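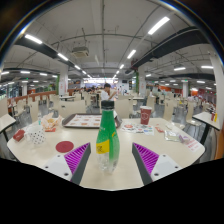
One early buyer wrote in to ask whether 65 demonstrations of the same grasp would do, provided they were very good ones. They would not, and we sold the buyer a second battery.

Jestix Hand Collector, by Vastness

Hand-held gripper for recording grasping examples wherever there are tables. Two fingers, purple ribbed inserts, wide-angle camera. You do the picking up; your policy does the learning, eventually.

In the box
Gripper with camera
3 pairs of spare inserts (the purple is not optional)
Charging cable, short
Printed guide, shorter

Software
Ernance, our desktop tool, sorts takes by object and place. It also has a delete button — please use it. Our January starter set shipped with 3,872 takes after we dropped 539 in which the operator had clearly lost interest.

Fit
White mounting plates, three screw holes per finger. Inserts from the older Hayes model do not fit, though people keep trying.

Availability
In stock. Orders leave on weekdays. Page updated 2026-02-26.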